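Grarnau Opens Consolidation Shed at Trotberg, Revises Cut-off Times

Mar 2, 2018 – Freight forwarder Grarnau has begun handling less-than-container loads at its new consolidation shed in Trotberg, replacing the leased space at Gudcombe that it had used for export groupage. The first boxes were packed there in January, and all regular export services moved over by the end of last month.

The shed has 1115 square meters of covered floor and eight dock doors. It sits inside the customs area, so cargo that has already been cleared for export no longer has to travel by road under seal between the packing point and the terminal gate. At Gudcombe that transfer added most of a working day to each booking, and more when the gate was busy.

Ginette Guérin, who runs the export desk, said the change would be felt mainly by shippers sending between one and five pallets at a time.

"A full container never had much of a problem at Gudcombe," she said. "It was the small consignments that waited. If one shipper's papers were late, the whole box sat there. We can now pull that shipper's pallets, close the box and send the rest."

Pallets pulled in this way will be held at Trotberg for the next sailing. There is no storage charge for the first seven days. After that the normal tariff applies, and the shipper will be told by email before any charge is raised.

New cut-off times

Cargo for the weekly services must now be delivered by 4 p.m. two working days before the vessel closes. The old cut-off was noon, three working days before. Hazardous goods keep the earlier deadline, and the dangerous goods note must still reach the export desk before the truck is sent. Drivers who arrive without a booking reference will be asked to wait in the outer lane until one is supplied.

The weight limit for a single piece is 400 kilograms if it is to be handled by the standard equipment on the dock. Heavier pieces can be accepted, but need to be booked as special lifts with one day's notice. Anything over 355 centimeters in length should also be notified, as it may have to go on a flat rack.

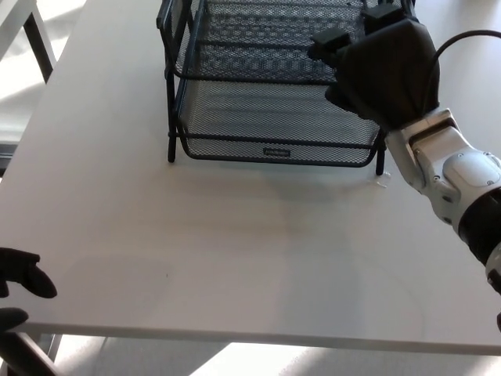 Documentation

Most of the delays recorded at Gudcombe last year had nothing to do with the cargo itself. Grarnau went back through its files and found 83 bookings that missed their planned vessel because of a paperwork error. The most common was a gross weight on the packing list that did not match the one on the shipping instructions. Missing consignee tax numbers came next, followed by commodity descriptions too vague for the carrier to accept. "Spare parts" and "samples" are still turning up on their own, and both will be sent back.

Shippers are asked to check the following before submitting instructions:

Gross weight and package count are the same on every document.
The commodity description says what the goods are and what they are made of.
The consignee's full street address is given. A post office box is not accepted.
Wood packaging carries the treatment stamp where the destination requires it.

Original certificates of origin can be handed in at the front counter at Trotberg until 5 p.m. Courier deliveries should be marked for the export desk. Documents sent to the Gudcombe address are being forwarded for now, but this adds a day and the arrangement will stop when the lease ends.

Online bookings

The booking system, Nina, has been updated with the new address and cut-offs. Existing users do not need to register again. Saved templates will carry over, although any template with Gudcombe as the delivery point has to be opened and saved once before it can be used. Nina will also show when cargo has been received at the dock and when the container has been closed – two steps that until now were only available by calling the desk.

Import groupage is not affected by the move. Those containers will go on being unpacked at the present location, and the release procedure stays the same. Guérin said a decision on imports would depend on how the dock doors are used over the summer, when export volumes are normally at their highest.

Insurance certificates issued under the company's open cover now name Trotberg as the place where goods are received. Shippers who arrange their own cargo insurance should let their broker know about the change of address, particularly if the policy lists approved storage locations.

Questions about current bookings should go to the usual export contact, with the booking reference in the subject line.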